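Home | Datasets | Tools | Docs | Contact

Tromow Tray Service: data card
By the Estitz teleoperation team
Last revised in August

# Tromow Tray Service

Hello, and thank you for stopping by! This is the data card for Tromow Tray Service, a set of demonstrations in which a person drives a two-armed robot by remote control and puts together a small order of food on a tray. We made it at Estitz over one long summer, and we've tried to write down the things we would have wanted to know ourselves if the folder had landed on our desks (including a few we aren't proud of).

## What's inside

The full release has 2,799 episodes. We recorded 4,000, and the rest were set aside because the order was wrong, the logs had gaps, or the operator asked us to throw the take away. We always said yes to that last one, no questions asked.

Each episode holds:

- joint positions and gripper opening for both arms
- the operator's commands, logged separately from what the arms did with them
- video from a fixed camera, plus one close view for each arm
- the order as a plain sentence, such as "a sandwich and a cola, please"

Episodes are grouped into 48 table layouts. A layout is our word for where the baskets, racks and stands sit, and it stays put until that group is done. If you want a fair test split, please hold out whole layouts! We split by episode at first, and our early scores looked wonderful for all the wrong reasons.

## How the demonstrations were made

The operator sits at the Drostel station, a pair of hand controllers with a trigger for each gripper, and reads the order off a small screen. Moving the left controller moves the robot's left arm, and the same goes for the right. People coming from video games tend to rush at first, and people who cook tend to be lovely at it from the first morning.
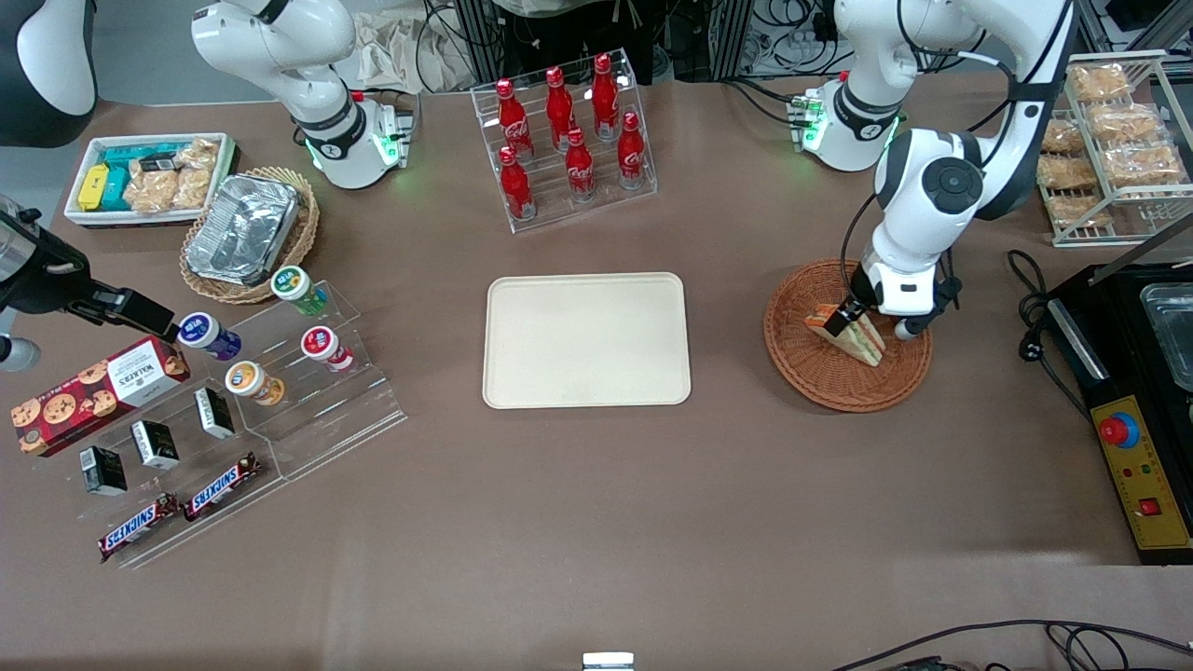

Sandwiches took the most practice by far. A triangle of bread and filling gives way when you squeeze it, and the Drostel triggers have no force feedback, so operators learned to watch the bread and stop closing as soon as it began to dent. We kept the slow, careful grasps in the set, along with the ones where somebody let go and tried again. If your training code trims pauses automatically, consider turning that off for the sandwich orders, where the pause is often the operator making up their mind.

Bottles and jars are easier to hold and harder to reach, especially the ones in a back row. Wrapped bread slides about in its packaging, and you'll see people try all sorts of angles. We gave no rules about which arm to use, so expect both habits, sometimes from the same person before and after lunch.

## Known problems

1. In 3 layouts the clocks on the arm logs and the video drift apart. The Tesfamariam sync script in the tools folder fixes most of it.
2. Clear stands and shiny wrappers confuse depth estimates.
3. All our operators are right-handed, and it shows.

## Using it

Research and teaching are both fine. If you find a mislabeled order, do write to us, and please include the episode number so we can go straight to it.

Contact: Estitz data desk | © Estitz | Back to top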